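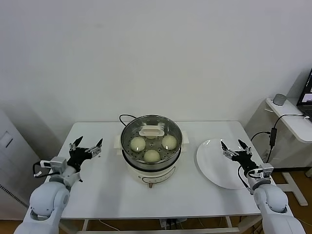

The Brolletent two-arm cell with an electric steamer and a plate on the work table.

Ilalow Publishes Upkeep Routine for Tabletop Cooking Cell

FLEMEL - Ilalow has released the setup and maintenance routine for Brolletent, its two-arm cell for handling steamed buns. The routine is free to download and runs to 25 pages.

Daily checks start with the table. The operator sets the steamer and plate in their taught positions, then opens both grippers and looks over the wrist cables for pinching.

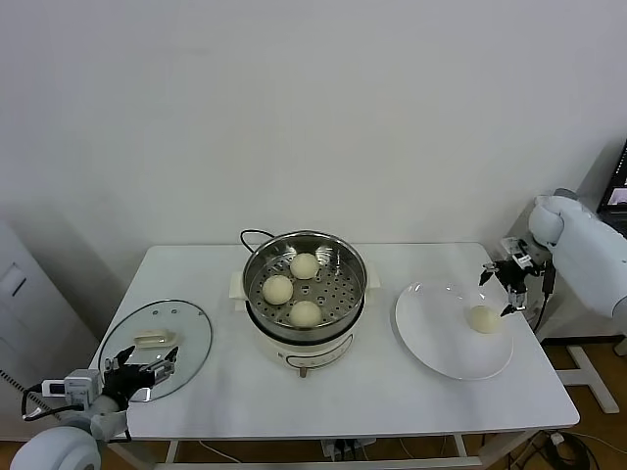
Each arm is then jogged through its reach at low speed. A cable that pulls tight at any point is rerouted before the cell goes back to work.

"Most of our service calls came down to cables and finger screws," said Selorm Akpalu, service lead at Ilalow. "Both are easy to check if you do it every morning."

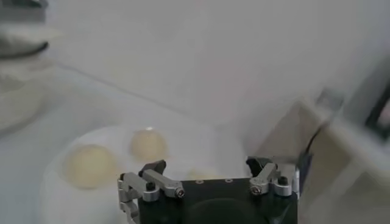

Finger screws are checked with a hex key after every 385 cycles. Fingertip pads are wiped at the same time - steam leaves a film - and replaced in pairs. A worn pad takes 3 minutes to change.

Spare pads and screws are sold through Prajapati, the company's parts supplier. Training for operators opens in September.

Contact: Ilalow Service Desk, Flemel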